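# ロボットは、お店のたなをきれいにできるかな?

みんなは、お店の飲みものだなをじーっと見たことがある? わたしはあるよ! 子どものころ、近所のお店でジュースをえらぶのに時間がかかりすぎて、母によく「まだ?」と言われてた(いまでもおそいです)。

お客さんが手にとって、やっぱりやめて、ちがうところにもどす。それをみんながやると、たなはだんだんごちゃごちゃになっていくよね。だからお店の人は、同じ飲みものを同じ場所に集めて、前をむかせて、たおれたのを起こす。こういう仕事を「品出し」とか「前出し」っていうんだ。

じゃあ、これをロボットにまかせられるかな?

先に言っちゃうと、できるところもあるけど、ぜんぶおまかせするのはまだむずかしい。どこがむずかしいのか、いっしょに考えてみよう!

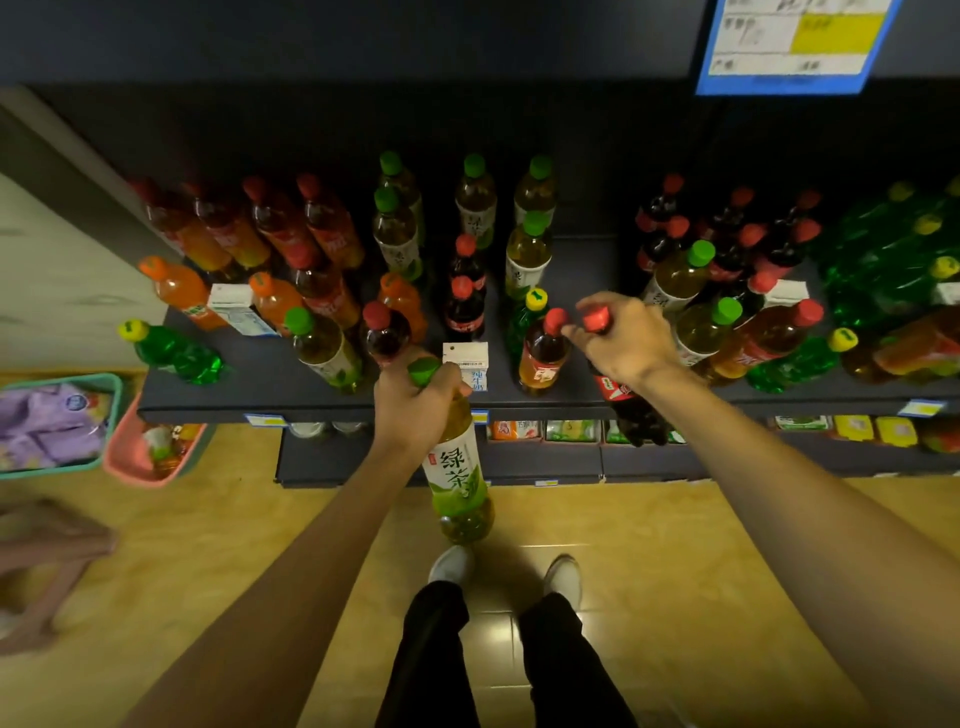 最終更新日:2021年7月29日

緑茶とコーラを、左右の手に1本ずつ。人間だと「ふーん」って思うだけの場面だけど、ロボットにやらせるとなると、けっこうたいへんなんだよ。

## まず「見る」がむずかしい

たなには緑茶もコーラも、オレンジ色のソーダも牛乳パックもまざってるよね。牛乳パックなんて、びんのうしろからちょこっと顔を出してるのもある。人間は、はしっこが見えただけで「あ、牛乳だ」ってわかる。ロボットはカメラで見て、コンピューターで「これは何かな」と考えるんだけど、かくれているものや、すきとおったボトルはにがて。光がつるんと反射したり、むこうがわがすけて見えたりすると、どこまでがボトルなのか、まよっちゃうんだ。

## つぎに「つかむ」

左手はボトルの上のほうをにぎっていて、右手は赤いキャップをつまんでる。持ちかたがちがうでしょ? わたしたちは、まわりのすきまを見て、さっと持ちかたを変えられるんだよね。

ロボットの手は、強くにぎるとボトルがへこむし、弱いとつるっと落とす。左のはしでかたむいてねている緑のソーダみたいなのは、もっとやっかい! 立っているボトルとはちがう向きからつかまないといけないし、となりをたおしたら仕事がふえちゃう。

## ロボットの練習

前に、Werariという小さな研究室でロボットを作っているAnayeli Quinteroさんに話を聞いたことがあるんだ。そこのロボットは「Lindix」っていう名前で、6月はずっと、ボトルをたなに立てる練習をしてたんだって。その数、なんと1000回!

「同じ形のボトルがきれいにならんでいれば、じょうずにできます。でも2種類をまぜて、1本たおしておくと、急に止まって考えこむんですよ」

ちなみに、ボトル1本を起こすのにかかった時間は13秒。わたしなら、よそ見しながらでももっと早いぞ(ちょっといばってみた)。

## じゃあ、いまできるのは?

広い倉庫で箱を運ぶとか、決まった場所に決まった品物を置くとか、そういう仕事ではもうロボットがはたらいてるよ。家だと、ゆかをそうじするロボットが有名だね。でも、洗たくものをたたんだり、ごちゃごちゃのたなをかたづけたりするのは、毎回ようすがちがうから、まだ練習中なんだ。

## やってみよう

からのペットボトルを2本用意して、りょうてにあつい手ぶくろをはめてみて。かた目をつぶって、ボトルを起こしてならべられるかな? わたしは1本目でころがして、テーブルの下までさがしに行きました。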